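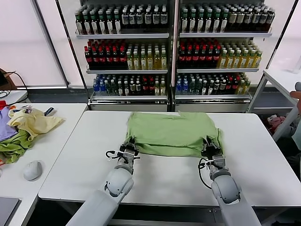
In praise of the small-town launderette

I grew up over a chip shop in Rirnstead, and the launderette was two doors down. We had no machine of our own till I was 7, so a fair bit of my early life was spent on a slatted bench watching our sheets go round. I loved it! It was warm, there were old magazines, and somebody always had a bag of sweets open.

Rirnstead's last one shut in August. The building goes back to 1838 and it's been a saddler's, a bank and a wool shop in its time, so I know places come and go. It's going to be a Fimance branch now, which as far as I can tell means two desks and a pot plant where you can talk about loans. I can't say I'm thrilled.

People tell me everyone has a washer at home these days. Well, no, they don't. The flats on Mathur Road haven't got the plumbing for it, and try getting a king-size duvet into an ordinary drum (I have, and I had to ring my sister to help me pull it out again). The nearest service wash is seven miles off, and the bus doesn't like you bringing three bags on.

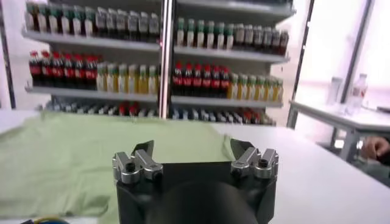
But it's the sitting about I miss most. You'd hear whose boiler had gone, who was after a lodger, which dentist was taking people on. I got my first proper job that way, packing at Miteck, from a woman folding pillowcases. I don't get that in my kitchen at half past nine at night with the spin cycle going -- I just get a headache.

So if the council has a bit of money for the high street, and it keeps saying it has, I'd skip the new planters and put it into six washers, four dryers and a bench.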